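Hitovero Stone Floor Cleaner, Concentrate

A neutral cleaner for marble, limestone and travertine floors. It contains no acid, no bleach and no wax, and it leaves nothing behind that needs buffing. Made in Stomadville by Citonach.

Size: 700 ml bottle
Dilution: 40 ml to a bucket of warm water
Scent: very light, fades as the floor dries
Shelf life: 2 years unopened

How to use
Sweep or vacuum first - grit scratches marble faster than anything else. Mop with a well-wrung flat mop, working toward the door. Change the water when it turns gray. No rinse is needed at the normal dilution.

Do not use on unsealed slate. Test a small spot before doing a whole room.
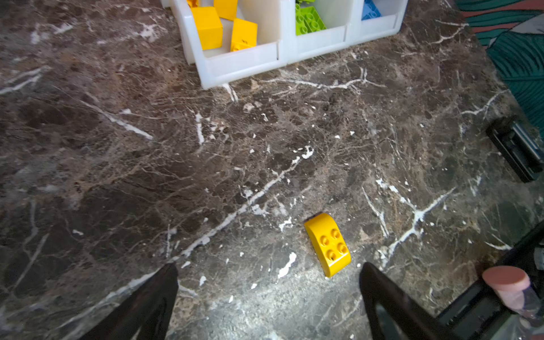

Dried drips and splatters need a separate step before mopping. Put a little undiluted cleaner on a damp cloth, leave it on the spot for a few minutes and wipe. Paint and plaster may need a plastic scraper held flat. On a dark brown marble with a lot of white and pale gray veining, small chalky flecks are easy to mistake for part of the stone, so run a fingertip over the floor as you go.

Etch marks from lemon juice or vinegar are damage to the polish and will not wash out. For those, see Li Marble Polishing Powder.

Orders of 13 bottles or more ship by the case. Trade accounts: ask for Eustaquio Solís.

Label text updated December 2025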